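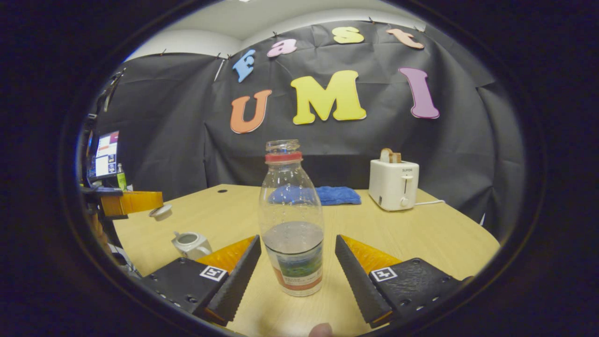 Product Interviews | Grippers and Hand Tools
September 22, 2021

Korside has sold replacement fingers and pads for other companies' grippers for years. Its first complete kit, the Clanance, is a gripper a person holds in the hand and uses to show a robot how a job is done. We spoke with the product manager at the company's shop in Truninthorpe.

The kit ships with two ridged fingers, mounting plates, printed markers and a case. It costs 3,025 dollars. "We get asked about the price first," the product manager said. "Most of it is in the plates and the camera mount. The pads are cheap, and people should treat them as something that wears out."

How fast do they wear? Korside tells buyers to check a pair after 500 grasps and replace it by 800. Smooth plastic is easy on them, the manager said. Cardboard is the worst.

We asked who has bought it so far. Sales opened in June, and 24 kits have gone out, mostly to small labs. Achterberg, a distributor, handles orders outside the country.

"They start with bottles and cups, and that's fine," the manager said. "A bottle with hardly anything in it tips over if you come in crooked. You learn to close the fingers evenly – it takes an afternoon."

The weak point for now is the trigger, which some users find stiff. A lighter spring is being tested and will be sent free to current owners. Left-handed users can swap the grip over with one hex key. A version with wider fingers is planned, but the company would not give a date.

Get new interviews by email. You can unsubscribe at any time.

Related
Choosing pads for soft grippers
Korside replacement fingers: sizes and fit
Mounting plates compared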